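Häufige Fragen zum Konjunkturbrief Kumstead

Was ist der Unterschied zwischen nominalem und realem Wachstum?
Nominal = zu laufenden Preisen. Real = Inflation rausgerechnet. Wir nehmen immer real, ausser es steht dabei.

Warum wurden alte Quartalswerte geändert?
Revision. Die erste Schätzung beruht auf unvollständigen Daten, im November wird nachgezogen.
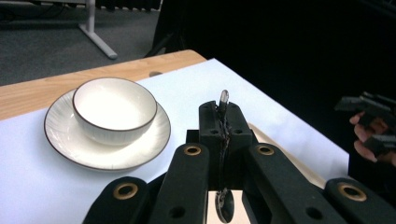
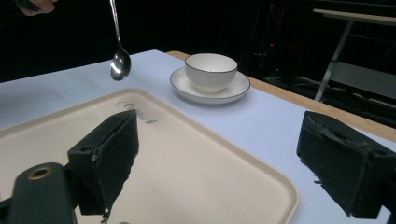
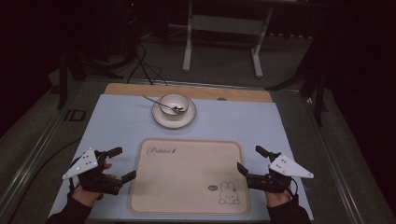

Weißes Geschirr mit dunklerem Rand

Wieviele Firmen werden befragt?
612 angeschrieben, 269 Antworten in der letzten Runde. Ab 50 Mitarbeitern – kleinere leider nicht.

Index steht bei 116, was heißt das?
16 Prozent über dem Basisjahr. Nicht gegenüber dem Vorjahr, wird oft verwechselt.

Darf ich Grafiken übernehmen?
Ja, mit Quelle. Rohdaten nur auf Anfrage bei Gunnlaugur Frandsen, Antwort dauert manchmal ein paar Tge.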